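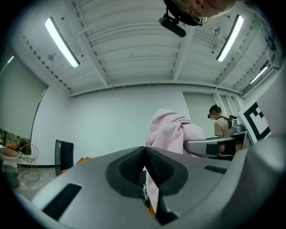
Kirkura Lab > Notebooks > Manipulation software

Search this notebook Go

4 min read

Tuesday, October, started a little after 9

OK, so the towel work. I spent the whole morning on the gripper pose pipeline and I'm writing it down now before I forget which branch has what in it (last week I didn't, and Nawal had to diff three folders to find my calibration fix. Sorry again, Nawal).

Where we were: the two-handed towel episodes replay fine on the left arm and badly on the right. The right gripper's path has little hops in it, a centimeter or so sideways and straight back. The controller tries to follow them, of course, and the cloth gets a yank. Ismail thought it was the controller gains. I thought it was time sync. We were both a bit wrong!

I pulled episode 2199 because it has the worst hops of the lot and plotted the marker pose against the visual odometry. Odometry is smooth the whole way through. The marker pose flips. It's the good old planar ambiguity: when the square tag is tilted and small in the view, two orientations explain the corners almost equally well and the solver picks whichever has the lower error on that frame. Then it picks the other one. Then back. I counted 19 flips in the one episode, and every hop in the replay lines up with one.

What I changed, on branch plotari-pose:

- solver now returns both candidates with their reprojection errors (it was throwing the second one away inside the wrapper, grr)
- if the error ratio between them is under 2, we don't trust the frame by itself and take the candidate closest to the odometry prediction
- if neither is close, drop the marker measurement and coast on odometry for up to 7 frames, then flag the segment
- flags go into the episode header, so Noémi's viewer can shade them red

Re-ran 2199 with that. Zero flips. The right-hand path looks like something a wrist could do. I haven't tried it on the arm yet, only in the Quinlan sim, and the sim's idea of a towel is a stiff napkin, so don't get excited.

Second thing, jaw width. Lahcen asked why the width signal never reaches zero on cloth episodes and whether the sensor was drifting. It isn't, I checked it against the closed-empty reading at the start of each one. A bunched towel is just thick. But our grasp detector has a fixed "closed" threshold that was tuned on hard blocks, so with a fat fold in the jaw it reports no grasp at all and the planner keeps asking for another one. I swapped the threshold for "width stopped changing while the close command is still on". Works on all the towel episodes I threw at it. It does fire early if you close very slowly, and I don't have a nice answer for that. Maybe a minimum command time? Ideas welcome.

Naima wants the same fix in the Gatier exporter before anybody retrains. Fair. The exporter has its own copy of the old threshold (why do we have two copies, who did this, it was me).

Tried and dropped: smoothing the marker pose with a plain low-pass filter. It hides the hops and adds lag, and then the two hands disagree about where the towel is. Reverted, please don't bring it back.

To do

- merge plotari-pose once Ismail has read it
- exporter threshold, delete the duplicate
- rerun the flip count over the older shirt episodes too, I bet they're in there
- ask Noémi if the viewer can show both candidates side by side
- real arm replay of 2199, slow speed first, with Lahcen on the stop button

4:40 pm. Ismail read half of it and wants the error ratio in the config file so he can play with it. Done, it's called pose_ambiguity_ratio. Exporter not started.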